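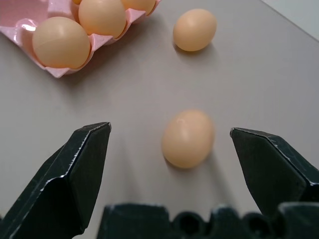

By Meriem Shehata
Opinion | April 15, 2024

An egg on a flat table is an awkward thing to pick up. A person does it without thinking. A pair of black gripper fingers has to come down on either side of it, close the right distance, and stop.

I packed eggs at Andolora for six years before I moved to the office, and I still go down to the floor most days. Since last June we have had two robot arms on the specialty line, where the small orders are packed by hand. The big line was automated long before I came. A machine there washes, weighs and drops eggs into cartons faster than anyone can follow. The specialty line was what was left for people: odd carton sizes, mixed orders, and the rework table, where good eggs are taken out of damaged cartons and put into new ones.

The rework table is where the arms went first. I think that was the right place to put them, and I think the company has handled the rest of it badly.

Rework is dull and it hurts. You stand with your elbows out and reach over the same stretch of table all shift. Yến Lâm did it longer than any of us and had two rounds of physical therapy for her right shoulder. When the arms came in she was moved to checking, where she can sit down part of the time. She told me she would not go back to rework if they paid her double. I have heard people outside the plant talk about the dignity of manual work, and some of them should spend a winter at that table.

The trouble is in what happened to the time the arms saved. Before they came, there were 18 of us on the specialty line across two shifts. The company promised there would be no layoffs, and there have been none. But four people have left since then and their jobs have not been posted. The people who remain cover the same hours, and they now also look after the arms. They clear a cracked egg, wipe down the fingers, restart the program, and log each stop on a tablet. None of this was in anyone's job description a year ago, and it isn't in anyone's pay now.

Wilmer Villca is the one the others call when an arm stops. He had no training beyond the 97-page manual and a morning with the installer. He learned the rest by watching. He knows that the grip setting that suits a medium egg is wrong for a jumbo, and that the arms have more trouble with cartons that have gone soft at the rim. When the installer's technician comes, the technician asks Wilmer what is going on. Wilmer is paid as a packer, grade 2.

I raised this with our plant manager, Zhiqiang Gu, and he was fair about it. He said the grades are set by the parent company, Thoroddsen, and that a new grade needs a business case. I believe him. I would only point out that there was a business case for the arms, and somebody found the hours to write it. It must have assumed that a person would be standing nearby who knew what to do. That person's work was counted as free.

There is a smaller change that doesn't show up in any report. Rework used to be done by two people facing each other, and they talked. New hires were put there in their first week because they could learn the work from the person across the table – which eggs to reject, how to hold three in one hand, who to ask about a shift swap. Now a new hire stands beside an arm and waits for it to stop. The last two we took on both quit inside a month. I can't prove the table had anything to do with it, but I would like someone to look into it.

I don't want the arms taken out. They are slow, slower than Yến was on a bad day, but they don't get sore, and they will probably get faster. What I want is fairly ordinary. Post a job for looking after them, with a grade and a wage that fit it, and let the packers apply first. Give every packer the training that Wilmer had to put together for himself. When someone leaves, tell the rest of the line whether that place will be filled, and don't leave them to work it out from the schedule. Put new hires next to a person for their first weeks, even if it costs some output.

All of this could be agreed before the next two arms arrive. They have already been ordered, for the mixed-carton station. The people who work at that station heard about it from the driver who came to measure the loading door.

Meriem Shehata is a scheduling clerk and former packer at Andolora.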